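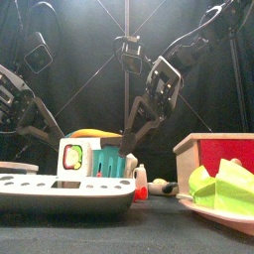 Ernen, June

Kolau is a software package for controlling two-armed robots that handle small objects on a tabletop. It was written by Nektarios Mavromatis and is maintained at the Masine workshop in Ernen. The package covers perception, grasp planning and motion control, and is mostly used with toy kitchen sets, where plates, dish racks and pretend food stand close together.

Perception

Kolau reads one fixed camera and one camera on each wrist. The fixed view gives a rough layout of the table. The wrist views are used once a finger is within 15 centimeters of its target. White parts on a white appliance are a known weak point, as the edges between them show up only as thin dark seams. The segmenter, called Garcia, looks for those seams first and then fits a box to each block.

Glare on glossy plastic is masked before the fit. Dark openings are marked as unknown depth until a second view has been taken.

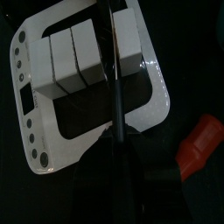
Planning

The planner scores up to 800 grasp candidates per object and keeps the best 24. A candidate is dropped if either finger would touch a neighboring block. Blocks standing in a tight row are taken from the ends inward. Loose items elsewhere on the table, such as a bottle on its side or a tray of toy food, are treated as obstacles unless the task names them.

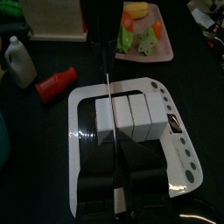

Control

Both arms share one clock and one collision model. Commands go out every 15 milliseconds. If a wrist camera stops sending, its arm holds position and the other finishes the current move.

Version history

Release 24 added the shared collision model. Release 76 moved Garcia into a separate process, so it can be restarted while the arms are holding.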